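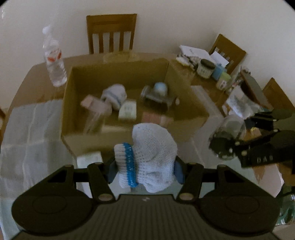
What should you budget for first when you're buying hand-held grippers? The fingertip pads. They're the part that wears, and they're the part every quote leaves off.

I've been doing the kit budget for our little outfit in Birncombe since August, so I'm going to put everything I've learned in one place, mostly so I can stop repeating it on the phone.

Start with how many. We work in pairs, one gripper for each hand, so "a set" means 2. The supplier's idea of "a set" was one gripper and a carrying case. Ask. Ask in writing. Then ask Rosalía, who reads small print for pleasure and found this on page four.

The quote from Zekton came in at 511 a unit. I was delighted for the length of one cup of tea. Then I found the line for mounts, the line for cables, and a line called "sundries" that nobody at Zekton could describe to me - they did say it was standard.

Pads. We get through them faster on knitwear than on anything else. Smooth cartons are kind to them, a ribbed cuff is not. I ordered 30 spares and Domingo asked if I was planning to open a shop. He has since been in to borrow some.

Next, the things you'll be picking up. Put them in the budget as a proper line, with a name. Ours was hidden under "office" for months, until Gisela in accounts rang to ask why an office needed so many gloves.

You don't need a warehouse of objects. You need a box of ordinary stuff that behaves differently when you squeeze it. Gloves, small cartons, bottles, jars with lids, a crinkly plastic bag. The bag will annoy everyone. Buy it anyway.

I allowed 100 for the lot and came in under, which is the only line in the whole spreadsheet I can say that about. I have coloured it green.

Furniture: the plan had a height-adjustable workbench in it. I got the price, lay down for a bit, and took it out. A wooden dining table does the job. So do dining chairs. If your objects are household objects, you may as well have them at household height.

A cloth for part of the table is worth having too. Iron it or don't. We have views on this and they are not unanimous.

Storage is where I went wrong. I costed drawers, labels and a shelving unit from a place in Pusden. What people use is a cardboard box with the top open. The shelving is very smart and has a kettle on it.

Service contract: Živko says skip it in year one and keep the money in a pot for repairs. Rocío says the pot will be spent on lunch. I've seen the pot and I've seen the lunches, and I've gone with the contract.

Still to decide: whether to buy a third gripper as a spare or trust Ocampo's promise of a quick loan unit. Their definition of quick is with me for review. Will add to this when I've got a figure.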